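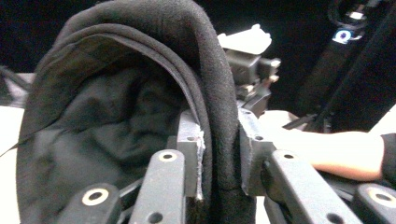
Unit 8: Fleece and Other Pile Knits

Fleece is a knit fabric with a raised surface. The ground is knitted first, then passed over wire rollers that pull fiber ends out of the loops. Shearing levels the pile to a set height.

Warmth comes from still air held between the fibers. Pile height matters more than fabric weight up to the point where the pile mats down. In the Woren samples, matting begins at the cuffs and pocket openings.
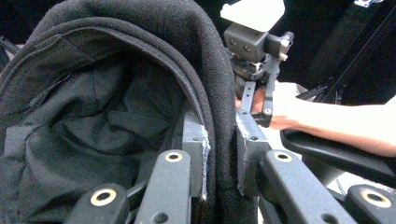 Matted pile holds less air and also sheds more. Short fibers work loose under friction and collect as lint or pills. Polyester pills stay attached longer than cotton pills, as the anchor fibers are stronger.

Care: wash at 30 degrees C, inside out, no softener. Dark shades should be washed apart from towels.

Reading: Lightfoot handout, p. 62. Bring 2 swatches to the next lab.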